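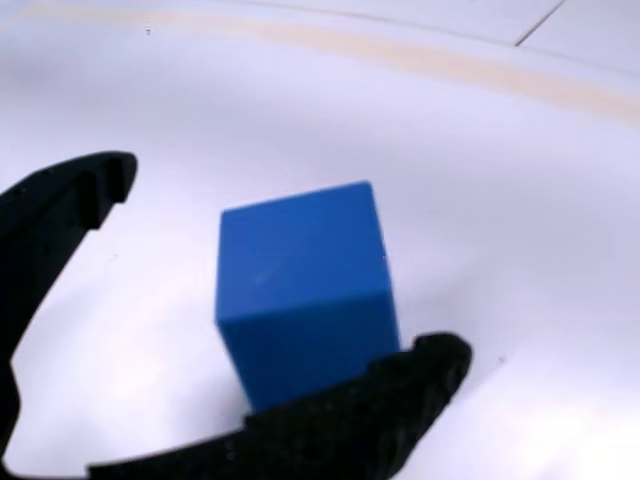
A blue cube between the gripper fingers on our test table.

Search jobs and studies Enter keyword Go

Gripper testers wanted at Wirkadus (paid, part time)

Hi! I run the small handling lab at Wirkadus, and I'm looking for 3 people to come help me figure out why our gripper keeps letting go of things.

Some background. In June we were doing a long run of simple pick and place with blocks, and out of 1,562 picks the gripper dropped 61. Drops happen, fine, I can live with a few. What bugs me is that in a good number of those the controller logged "object held" the whole time, right through the fall. The arm then carried on and set down a block it didn't have (very carefully, I might add). With a block, who cares. With something heavy over somebody's foot, I care a lot, so we've stopped all work with people inside the fence until I understand it.

I have two suspects. One is the force reading, which seems to drift after the arm has been running a while. The other is the way a block sits when it goes in a bit crooked, because a tilted block touches the fingers in fewer places and might slip without the numbers changing much. It could be both! It could also be a cable, and if it's a cable I'm going to be very annoyed.

So what would you be doing? Placing blocks on the table at set angles, starting the pick from the desk, watching it, and writing down what you saw before you look at what the log says. That order matters to me. We'll do 400 picks per person, spread over several short sessions, and yes, it gets dull around the middle. There's coffee, and you can bring music as long as you can still hear the stop alarm.

You don't need a degree or any robot experience. I'm looking for patience, decent eyesight (glasses are fine) and handwriting I can read. If you've worked a packing line or done inspection at a plant, please say so, I'd love to have you. You do need to be 18 or older and okay with standing for an hour at a time.

On safety: you'll be outside the fence whenever the arm is powered. To set a block, you switch off at the door, take the key in with you, and keep it on you until you're back out. I'll train you on this the first day and you'll be paid for that time too. Anyone can hit the stop button for any reason, and I won't ask you to justify it.

The lab is in the back half of the Verschueren building, ground floor, with parking out front. Hours are flexible, mornings preferred.

To apply, send me a few lines about yourself and the times you're free by 27 September 2018. No resume needed. Put "gripper" in the subject line or it'll end up with the sales mail.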